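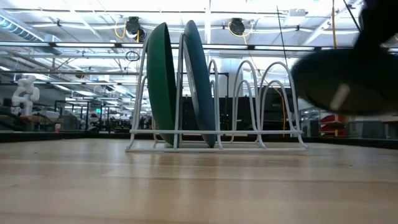
Come and sit with us: people wanted for the Hoshino desk and seating study

If you spend most of your working day at a desk and have opinions about it (sore shoulders, a favorite cushion, a footrest made out of old phone books), we would love to hear from you. Filtus is looking for people who work from home, study from home, or do their bookkeeping, quilting patterns, grant writing or anything else at a desk of their own, to live with one of our new sit-stand desk setups for eight weeks and tell us what it is like.

We are a small company. We started out repairing office furniture for other people, and over the years we heard so many complaints about desks that wobble, desks that hum, and desks that are a good height for one person in the household and a terrible height for everyone else, that we decided to design our own. The result is called the Hoshino. It has been through the bench tests, it has been leaned on and sat on by everyone in the workshop, and the time has come for it to meet people who did not help build it.

What you would be doing

We will deliver a Hoshino desk to your home, put it together, and take away the packaging. You then use it as your regular desk for eight weeks. We don't want you to change your habits for our sake. If you are a person who stands for ten minutes in the morning and then sits until dinner, please go right on doing that, and tell us so. We have had enough well-behaved testers who stood up every half hour because they thought they were supposed to!

Once a week you will get a short questionnaire by email. It takes most people less time than a cup of tea. The questions are plain ones: which heights you used, whether anything ached, whether anything rattled, whether you could reach your lamp. There is plenty of room at the end for grumbling, and Kumiko Nagano, who reads every single answer, tells me the grumbling is the part she looks forward to.

There are also three visits. The first is the delivery. The second comes near the middle, when one of us stops by to measure your sitting and standing positions with a tape measure and a notebook. The third is at the end, when we sit down together for a longer talk, usually an hour or so, and pick up the desk if you don't want to keep it.

Half of the group will also be given our Mindach chair, and the other half will carry on with the chair they already own. We decide this by drawing names, and I'm afraid we can't take requests, however nicely they are put.

Who we are looking for

You should be 18 or older and use a desk at home on most working days. You need enough floor for a desk that is wider than some (we will send you the measurements before you commit to anything), and a power outlet within reach of it. You should expect to be at the same address for the whole eight weeks, apart from the odd weekend away.

We would especially like to hear from people who are shorter or taller than the furniture industry seems to expect. We are also short of people who share one desk with somebody else in the house. If two of you take turns, please apply together on one form, and we will send each of you your own questionnaire.

Experience with fancy office furniture is not needed at all. A kitchen chair and a card table are a perfectly good starting point, and some of our most useful comments last time came from a woman who had worked at her ironing board for three years.

Who should sit this one out

Please don't apply if you have had back, hip or neck surgery in the past year, or if your doctor or physical therapist has given you a particular desk or chair to use. We don't want to interfere with that. If you are not sure whether this applies to you, ask Haruna Kawaguchi before filling in the form. She used to fit wheelchairs and workstations for a living and is very easy to talk to. We also can't include anyone who works for a furniture maker or seller, or lives with someone who does.

What you get

Everyone who finishes the eight weeks receives $1,000. If you are drawn for the chair group, there is an extra short interview about the chair, paid separately at our usual hourly rate. At the end you may keep the desk, or the desk and chair, at no charge. The set will sell for $2,000 when it reaches the stores, and we think that is a fair thank-you for eight weeks of answering questions about your elbows.

If you have to drop out partway through, that is fine. Life happens. You will be paid for the weeks you finished, and we will come and collect everything at a time that suits you. There is no penalty and no stern letter.

About your privacy

Your answers are stored under a number, and your name is kept in a separate file. When we write up the results for our own designers and for Bokov, the company that makes the lifting motors for us, nothing in the report will identify you. We may ask to quote a sentence of yours. You can say no to that and still take part. We will not photograph your home unless you agree in writing first, and that is a separate box on the form that you are welcome to leave blank.

How to apply

Send an email to Kazue Tamura at the Filtus study desk with the subject line "Hoshino study" and she will send you the form. Please include your height, the kind of work you do at your desk, what you are sitting on at the moment, and the best time of day to telephone you. A few sentences are plenty, though long letters are read with pleasure. If you would prefer to do all this by phone or on paper, call our front office and ask for the printed packet. It is in large type.

Applications need to reach us by 12th March. We answer everybody, including the people we can't take this time, and with your permission we will keep your details for the next round - there is a study of footrests coming that I am personally quite excited about.

Stairs, elevators, narrow hallways and nervous dogs are all things we have dealt with before, so mention them on the form and don't let them put you off. The desk comes in three boxes, and the heaviest one takes two of us to carry.

With warm thanks for reading all the way down,

Chiharu Hirose
Home Studies, Filtus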